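Home | Talks | Notes | Workshops | Contact

Speaker notes: Caring for old furniture at home
Evening talk, Priltby library, October, starts 7 p.m.

Good evening and thank you for coming. Please say slowly your questions, I will answer all of them. (Wait until the door is closed.)

I begin with the mistake I made myself. I bought a writing desk in Bustari for 298 and on the first evening I cleaned it with kitchen spray. The shine became dull in two places. It took me most of a winter to make it better, and it is still not perfect.

First point: find out what the finish is before you touch it. Choose a hidden spot, inside a leg or under the edge. Put one drop of methylated spirit on a cotton bud. If the finish becomes sticky, it is probably shellac. If nothing happens, it may be an oil varnish or a modern lacquer. Write down the result and keep it in the drawer.

Second point: dust. A soft dry cloth, and you go with the grain. A feather duster only moves the dust to the next shelf.

(Drink water. Pass the three sample boards round.)

Third point: light. Look at the surface from the side, with a lamp or the window behind it. Scratches, rings and old wax show much better at a low angle. From straight above you miss half of them. Varnish also gives strong glare, so move your head until you find the right place.
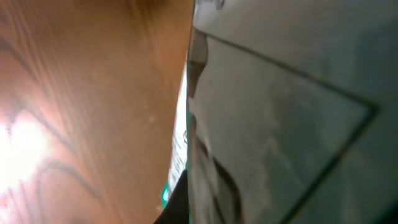
Valentyna Kuzmenko asked in the rehearsal whether wax can go over varnish. I should repeat the answer tonight: yes, but very thin, and twice a year is enough. Too much wax stays soft and catches dirt.

Fourth point: water rings. A white ring is usually in the finish, and a dark ring is usually in the wood. For the white one, try first a dry cloth and patience for some days. For the dark one, please ask a restorer. In Rollport I was told 1575 for a full new polish of a dining table, so ask for the price in writing.

Fifth point: place. Keep furniture away from radiators. Dry air opens the joints, and glue will not close them again for long.

(If there is time: the story of the piano stool and the Bach book. If not, go directly to questions.)

Thank you. The cloths on the side table are for you to take.

Comments

Maureen: My mother used cold tea on everything. Is it bad?

T. Bell: Very useful, the cotton bud test worked on our sideboard. It was shellac.

Maureen: Will there be a second talk about chairs?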